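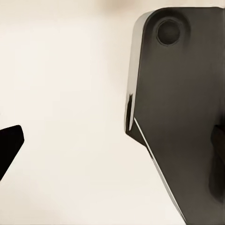

Flallismont worktops: frequently asked questions

What thickness are the worktops?
All Flallismont boards are supplied at 38 mm. A thinner board is not offered, as the bolt recesses need the full depth.

What is the longest single length?
4 m. Longer runs are joined on site with worktop bolts and adhesive. Keep joints at least 300 mm from a sink or hob cut-out.

How often should a wooden worktop be oiled?
Apply four thin coats before first use, including the underside and all cut edges. After that, oil when water stops beading on the surface. Leave each coat overnight.

Can the board be fixed directly to the units?
Yes, through slotted brackets. Do not glue it down. Wood moves across its width with the seasons, and a board held rigidly may split.

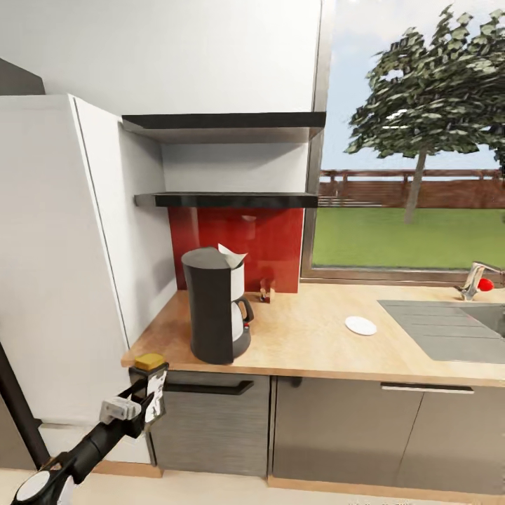 Delivery and storage

Where do you deliver from?
Orders for the north leave from Orkbridge and all others from Bravcombe. Both depots load before 7 am.

How should boards be stored before fitting?
Flat, in the wrapping, on at least three battens, in the room where they will be fitted. Avoid rooms with fresh plaster.

What does a full-length board weigh?
Nearly 60 kg at 900 mm wide. Two people are needed to lift it.

Care in use

Can I put a coffee machine on the worktop?
Yes. Wipe up spills the same day and move the machine when you re-oil. 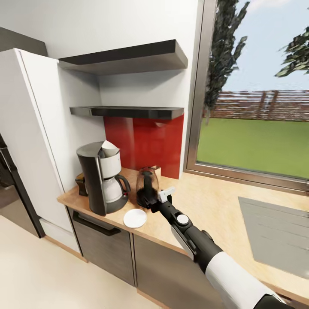 Coffee maker and glass jar on a wood counter.

How are black marks removed?
Sand along the grain with 120 grit, then 180, and re-oil. The Luik care kit (part 446) contains both grades.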